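Chapter 4

Shared Floors: Rules for Halls Where People and Robots Work Together

14 shares | 2 comments

4.1 Scope of this chapter

Chapter 3 dealt with a single robot inside a fixed guard. The guard makes the rules simple. A door is open or closed, and the robot stops when the door opens. Many current workplaces have no such guard. A hall may hold several kinds of robots, people on foot, household furniture set up as test stations, and hand-held tools that look like robot parts but are moved by a person.

This chapter covers the rules for a floor of that type. It applies to training halls, test halls and mixed workshops. It does not apply to production lines, which are covered in Chapter 6, or to robots used in private homes, which are covered in Chapter 9.

By the end of the chapter the reader should be able to divide a hall into zones, write a station sheet, and decide which items may stay on a work surface during a task.

4.2 Terms

Powered equipment means any machine that can move a load or a limb by its own motor. Arms, mobile bases and humanoid robots all fall in this group.

Hand-held tool means a gripper or similar device that a person carries and moves. It may have sensors or a camera on it. The person supplies the motion and remains responsible for it.

Station means a work surface, the objects on it, and the floor within reach of the person working there. A bed, a table or a padded bench can each be a station.

Aisle means floor kept open for walking. An aisle is never part of a station, even when the station is idle.

The difference between the first two terms matters in practice. A rule written for powered equipment often asks for a stop button within reach. A hand-held tool has nothing to stop in that sense, and a stop button beside it adds no safety. The risks of a hand-held tool are pinched fingers, a dropped tool, and a worker who watches the gripper tips and loses track of the floor.

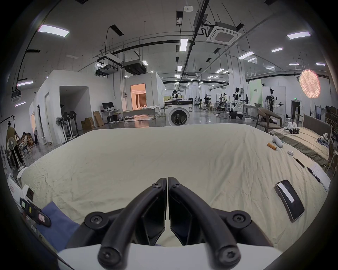 Zoning therefore starts with the kind of motion. Stations used only with hand-held tools are grouped together. Stations with powered equipment are grouped separately, with an aisle between the two groups. Where the building does not allow an aisle, the limits of the powered group are set by the full reach of the largest machine, measured with the arm extended and any held object included.

A humanoid robot needs special care in this measurement. Its arms may be at its sides when the hall is laid out and held straight out during work. The larger figure always applies.

4.3 The station sheet

Each station has a station sheet. The sheet is a single page and is kept where the worker can read it before starting. It states:

- the name of the station and the zone it belongs to
- the task or tasks allowed there
- the tools allowed there
- the objects that belong on the work surface
- the checks to be made at the start and end of a work period
- the date of the last review

The sheet does not give training instructions. A person who needs the sheet to learn the task is not yet ready to work at the station alone.

Station sheets tend to grow. Each small incident adds a line, and few lines are ever removed. A sheet that runs to a second page should be sent back for editing. The Mok format, used in several of the exercises in this book, sets a limit of 16 lines and leaves the number of words per line open.

4.4 Objects on the work surface

Objects on a work surface fall into three classes.

Task objects are the things being handled, such as a garment to be spread, folded or moved.

Support objects are needed for the work but are not handled as part of the task. A controller, a timer or a pen for marking the log may be support objects.

Stray objects are everything else.

The class depends on the station sheet and not on the object itself. A phone is a support object if the sheet lists it. The same phone is a stray object at the next station if the sheet there does not. Workers often judge by habit, and an item that has lain in one place for a month begins to look as if it belongs.

Support objects are placed to one side, outside the area where the tool will pass. With soft materials this area is larger than it first appears. A sleeve or hem can drag a small item along the surface or over the edge, and the worker may not feel it through the gripper. For cloth work, the clear area is set by the garment at its full spread, with a margin on every side.

4.5 Case: the Jimville hall

The Jimville hall is operated by Clestex and is used for household tasks. Its first set of floor rules was issued on Mar 4, 2018. The rules filled 67 pages and covered every machine in the building by model. They did not mention hand-held tools at all.

In October the rules were reviewed. The reviewers found that workers at the cloth stations were following rules meant for powered arms, including a rule that no one could stand within reach of the gripper. The rule could not be obeyed, as the gripper was in the worker's hand. Most workers had stopped reading the rest of the document for the same reason.

The hall then adopted two short sets of rules, one for each kind of motion, and a station sheet for each work surface. The review team also walked the stations and compared the surfaces with the new sheets. Almost 100 objects were listed as stray. Many were later added to the sheets as support objects, and the others were moved to a shelf with a label for each zone.

The case shows a common fault. A rule that cannot be followed weakens the rules printed next to it.

4.6 Start and end checks

The following order is used in the Hotach checklist, which is printed in full in Appendix B.

1. Read the station sheet. Confirm that the task for the period is on it.

2. Inspect the tool. Check the fingers, pads and screws for looseness or wear. Open and close the grip fully before any object is handled.

3. Look at the floor within reach of the station. Remove cables, bags and dropped cloth.

4. Compare the work surface with the station sheet. Move support objects to the side and take stray objects away. Place the task object last. 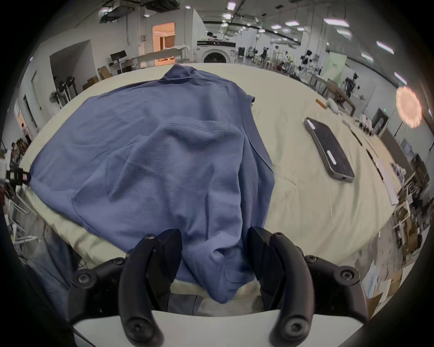 5. Confirm that the aisle next to the station is open and that no powered equipment has been moved into it.

6. At the end of the period, put the tool down in its marked place with the grip open. Do not leave it on a chair or in an aisle.

7. Record any fault before leaving the station. A fault reported by word of mouth is treated as not reported.

Steps 1 through 5 are repeated when a new worker takes over, even if the task does not change. Section 4.7 explains how the checks are recorded and how long the records are kept.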